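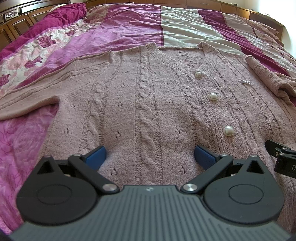

Caring for knitwear at home
Notes for my talk at the Flarkville sewing circle, February 25, 2005
Mutua Minja

Opening (5 minutes)

Good evening, and thank you to Makokha for the invitation. Speak slowly here. Ask who has a cardigan at home which they do not wear any more. Wait for the hands.

Say that I learned folding from my aunt in Sodon, who sold second-hand knitwear from one table. She never used a hanger for a knitted thing. When I came to work at the Tindemero shop I found 13 cardigans on thin wire hangers, and all of them had points at the shoulders.

Part 1. Spread it before you fold it

Use the bed. A kitchen table is too narrow for most sleeves. Put the front side up and open both sleeves to the side, then smooth from the middle to the outside with a flat hand. Do not pull.

With the pink cardigan, speak about these points:
- The cables are thick and the panels between them are thin, with little open patterns. A fold across a cable makes a hard ridge, so I fold along it, from neck to hem.
- Round pearl-like buttons. Close them first. If they stay open, the front band goes its own way in the drawer.
- The bow of small white beads on the chest. It must finish on the inside of the fold or on top with nothing over it. Never under other clothes. Beads catch the yarn of the neighbour.
- Fuzzy yarn takes every hair and crumb, so look at the cover of the bed before you start.

Ask here: who folds with buttons open? (People usually laugh. Give them time.)

Part 2. The fold (10 minutes, do it twice)

First time without talking. Second time with the words:
Left sleeve across the back. Right sleeve across the back. Sides in, so that the cables lie straight. Then the bottom up to the neck, one time only. For a small drawer, roll it from the bottom, and not tight.

If someone asks about tissue paper: yes, for storage from August, when the heavy knits rest. For every week, no.

Part 3. The bed itself

Change to the next picture. Pink, magenta and white duvet, with many creases. On such a surface the knit also lies uneven, and you will fold the creases into it. Pull the duvet flat at the corners first, or put a large towel on it. 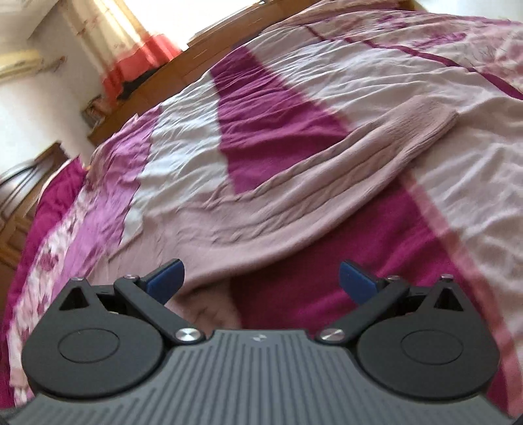 Questions

Keep 5 minutes. They will probably ask about moths (cedar, and clean clothes) and about washing (cool water, dry flat, 2 towels).

Remind them to take their own cardigans home from the chair by the door.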